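Home | Journal | Issues | About
Category: Water and Soil
Apr 14, 2018

2. Sample Storage and Handling

Well water in the Urkau district was collected in January from two sites, Nostlow and Yordanov. Samples were held in capped tubes until nitrate testing.
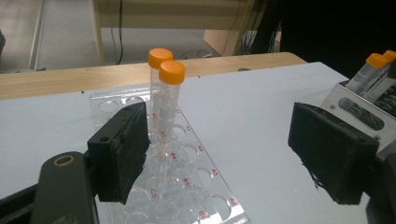
Figure 2. Capped centrifuge tubes upright in a clear rack.

Each site supplied a shallow and a deep sample. The shallow wells serve mostly gardens and livestock, and their owners keep few written records. Depth was therefore taken from the district register. 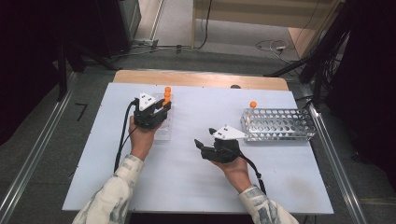
Where the register gave no depth, the well was left out of the comparison. Readings were entered in the Flukance database under the site name and depth class.

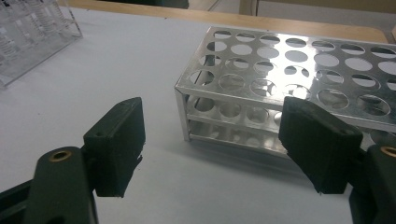
Why were the samples stored before testing?
The district laboratory receives water in batches, and both sites were tested in the same batch to limit differences between runs.

Storage was limited to five days. The combined service area holds 3,000 residents, most of whom use the public supply for drinking.
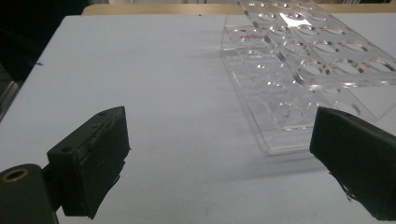

Private wells remain common on the outlying farms, where fertilizer is spread in early spring. Results for these wells are reported separately in Section 3.

2 shares | 5 comments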